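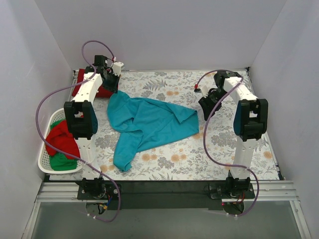

Page last changed: Tuesday, teatime

So, T-shirts. I've been meaning to write about folding ever since the big August clear-out, when I pulled 26 of the things out of two drawers and couldn't shut either of them again afterwards (my own fault, I'd been stuffing them in for years).

The teal one is my test shirt. Anything that starts off as crumpled as that and ends up square gets my vote! I do like a patterned cloth underneath too. Ferny leaves and peachy flowers are much nicer to look at than my ironing board cover, and a plain bright shirt shows up beautifully on it.

My method is the one Ladan taught me when we shared the flat in Wivisley: flat on its front, sides in, sleeves back on themselves, then up from the bottom in thirds.

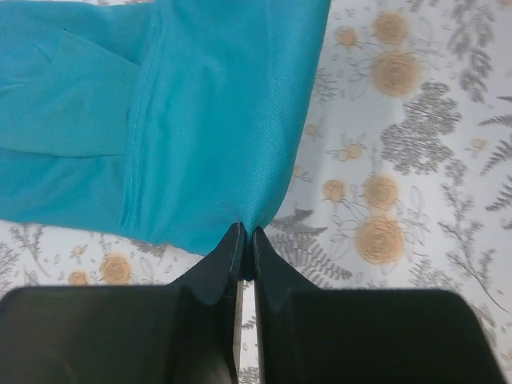 Words by Arwel Price

Corners are where I always come unstuck. Pinch one and the whole lot gathers into a tight little bunch, and knitted cotton hangs on to every crease. I look for the stitched hem and go by that, as the loose edge curves all over the place. Smooth outwards with the flat of your hand, then fold.

Three drawers now, almost tidy. Jumpers next, if I can face them.

36 likes · 2 comments · Share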